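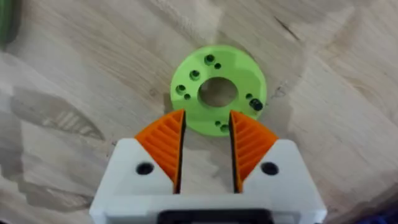 About Vomarell

We test household claims for a living, and most of them don't hold up. Vomarell began in a rented shopfront in Gindimberg, after one too many "lifetime" kettles died in the second winter.

Shops send us products, we use them for 48 weeks and publish what we find. So far that's 1131 reports. We don't give stars. We've never worked out what half a star means.

Makers can't pay for a test or see a draft. Cabral asked for both, and you can read our reply in the archive.

Doubt our results? Good. Write in and ask for the test notes.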